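How a town council election works

Every four years, people in Altport choose who will sit on the town council. The next election is in October. This page explains what the council is, who can vote, and how the votes are counted. Words that may be new to you are explained at the end.

What does the council do?

A town council is a group of people who make decisions for the town. They are called councillors. They do not make the laws of the whole country. That is the job of parliament.

The council in Altport looks after things close to home. It decides how often the bins are emptied, when the library opens and which playgrounds get new swings. It also looks after the street lights and the swimming pool in Bisgate.

All of this costs money. Some of it comes from a tax that households pay, and some comes from the government. The councillors meet to agree on how to spend it. Anyone can go and listen, including children, as long as they sit in the public seats and keep quiet while people are speaking.

Wards

Altport is split into areas called wards. The people in each ward choose their own councillors. Bisgate is one ward and Sturkon is another. Sturkon has 3 councillors and about 2,000 voters.

If you live in Sturkon and there is a broken bench in your park, your family can write to any of the Sturkon councillors. It does not matter whether your family voted for them.

Who can stand?

A person who wants to be a councillor is called a candidate. We say that they "stand" for election. Candidates must be grown-ups, and they must live or work in the town. They fill in a form, and people from their ward have to sign it. The form has to reach the town hall before the last day for entries. A form that comes in late is not accepted.

Many candidates belong to a political party. A party is a group of people who agree about a lot of things and work together. Other candidates do not belong to any party. They are called independents.

In the weeks before the election, candidates try to persuade people to vote for them. This is called campaigning. They knock on doors, put leaflets through letterboxes and answer questions at meetings. 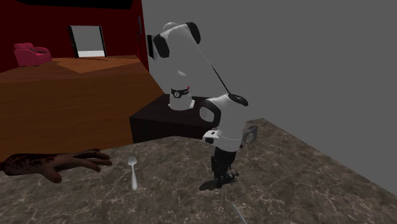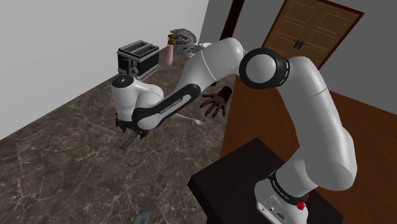

What happens on polling day?

The day of the election is called polling day. People go to vote at a polling station. This might be a school, a church hall or a community centre. In Sturkon it is the hall on Stoyanova Street.

1. The voter gives their name and address to the staff at the desk.

2. The staff find the name on a long list called the electoral register and put a line through it, so that each person votes once.

3. The voter is given a ballot paper. It has the names of all the candidates in that ward.

4. The voter takes it into a booth and puts a cross beside the names they want. In Sturkon they can choose up to 3.

5. The voter folds the paper and drops it into the ballot box.

Nobody is allowed to look at how another person votes. This is called a secret ballot. It means that a boss, a neighbour or someone in the family cannot force a person to vote a certain way.

People who cannot get to the polling station can ask to vote by post.

Counting the votes

When the polling stations close, the boxes are sealed and taken to the town hall. The staff first count how many papers are in each box. Then they count the votes for each candidate. The candidates may watch, but they may not touch the papers.

At the last election, 1,516 people voted in Sturkon. If two candidates are very close, the votes can be counted again. This is a recount.

The candidates with the most votes win the seats, and the results are read out loud.

New words

Ballot paper: the sheet a voter marks.
Candidate: a person who wants to be elected.
Electoral register: the list of people who can vote.
Independent: a candidate with no party.
Ward: one part of a town, with its own councillors.

Page last checked: 2026-03-06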